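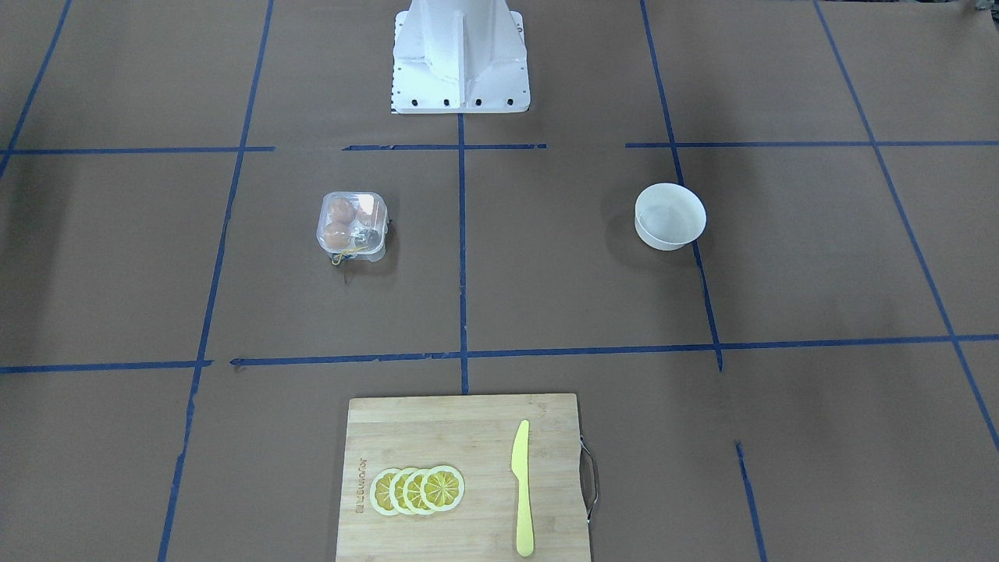
Home Fixtures Teams Ground Contact

Kaltow FC: pre-match ground check, with my comments

By Lok-yiu Lui
Wednesday, September 30, 2020
16 shares | 2 comments

I walked the ground after training last night with the clipboard and a torch, and I've typed it all up before the rain gets into my handwriting. Same list as last season plus the extra bits for this year. Brekum are coming on Saturday and they always bring a decent crowd, so please read the ones marked ACTION even if you skip the rest!

PITCH

1. Playing surface walked end to end, no holes, stones or glass.
OK. Lovely actual grass down the left wing for once. The far goalmouth is still a bit of a pudding, but it's level and I couldn't turn my ankle in it, and I did try.

2. Sprinkler covers flush and locked.
ACTION. The one by the halfway line on the road side rocks when you stand on it. I've put a cone over it for training, but it needs a proper fix before anybody plays a match here. If it can't be done by Friday night we move to the bottom pitch.

3. Corner flags: right height, no splits, no sharp ends.
OK, three good and one that has clearly been used as a javelin. Swapped it for the spare in the shed. We now have no spare.

4. Line marking clear, and nothing in the mix that burns skin.
OK. Penalty spot nearest the clubhouse could do with another go.

GOALS

5. Full-size goals: crossbars secure, no rust through, no open hooks.
OK. All the old metal cup hooks are gone now (hooray) and the nets are on plastic clips. I pulled down on both bars and shook every post. Solid.

6. Portable goals anchored when in use, chained up when not.
ACTION, and I'm going to be boring about this one. The Karaki goals were standing loose behind the car park when I got here, with no weights on and two lads swinging off the bar. They're light enough for me to tip with one hand. Whoever uses them last puts them face down, or chains them to the fence, every single time. The padlock code hasn't changed. Ask me if you've forgotten it.

7. Net free of holes and trip loops at the back.
OK apart from a hole at the top right of the far goal that you could post a football through. Not dangerous, but there'll be an argument one day.

SPECTATORS

8. Rail sound all the way along.
OK. Wobbly upright by the tea hatch was concreted in April and hasn't budged. Up to 100 people along that side on Saturday if the weather's kind, so I leaned on every panel, which took ages and ruined a coat.

9. Standing places marked so households can keep apart.
ACTION. I want this sorted on Friday evening, before we go anywhere near the concrete with spray paint.
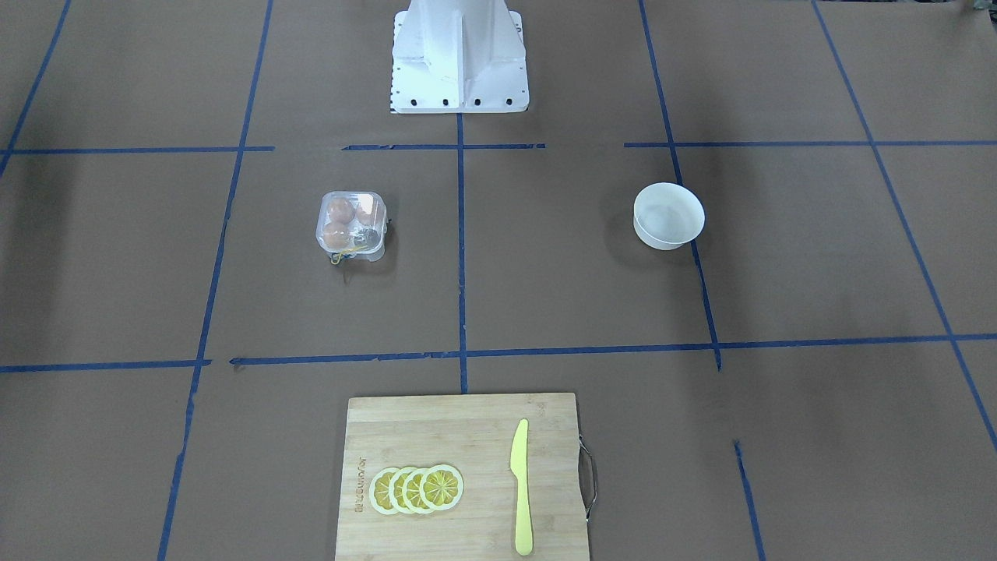
The standing places behind the rail need to be boxes people can see at a glance, because last time we had little crosses and everyone stood wherever they liked. Big rectangles show up really well, and you can pull a line up and shift it if a box looks too mean. Then take the measurements outside. I'd like a clear walkway along the back too, wide enough for a wheelchair to pass a pushchair.

10. Gate and exit routes clear, both gates unlocked from the moment we open.
ACTION. The back gate was locked and had a roller parked against it. That's our ambulance way in! The roller lives beside the shed, please.

11. Steps and path lighting.
One lamp out, above the steps. It's an afternoon kick-off so it won't matter on Saturday, but it will for the midweek game. I've reported it to Padex, who do our electrics.
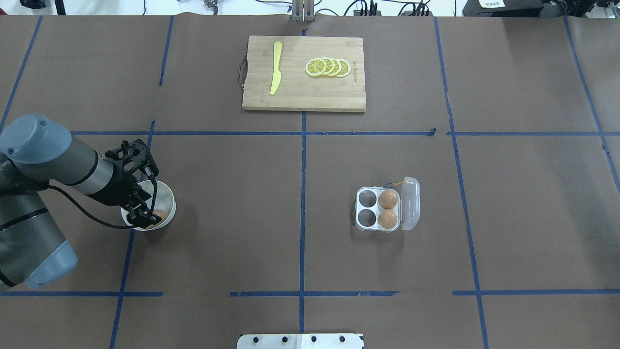

12. Car park: marshal in a bib, 5mph sign up, no parking on the grass bank.
OK if somebody does the marshalling. I did it for the last home game and got shouted at by a man in a very small car, so I'd quite like a turn off.

FIRST AID AND CHANGING ROOMS

13. First aid kit full and in date.
ACTION. Out of ice packs again, and the big dressings are past their date. I've ordered 20 ice packs. They are for knees and ankles, not for keeping cans cold.

14. Defibrillator present, green light showing.
OK. Light on, pads in date, cabinet opens easily.

15. Stretcher route walked from pitch to gate.
Only as good as item 10. Once the roller's shifted it's fine. 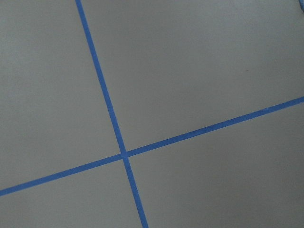
16. Changing rooms: floors dry, benches fixed, windows open, hand gel out.
Mostly OK. The away bench has a screw sticking up at the door end, so I've bent it over and stuck a bib on top, and it wants doing properly. Windows open well before anyone arrives, and leave them open, however much people moan.

I'll do the whole walk again on Saturday morning, and the referee gets a copy of whatever's left. Shout if you can help on Friday, bring gloves.

2 comments

Rebecca Santoro
I can fix the sprinkler cover on Friday, I've got the right bolts in the van. Does the bench screw need a driver or is it one of those daft hex ones?

Lok-yiu Lui
Daft hex one, sorry. Thank you! I'll have the shed open by six.

Previous Next Back to Ground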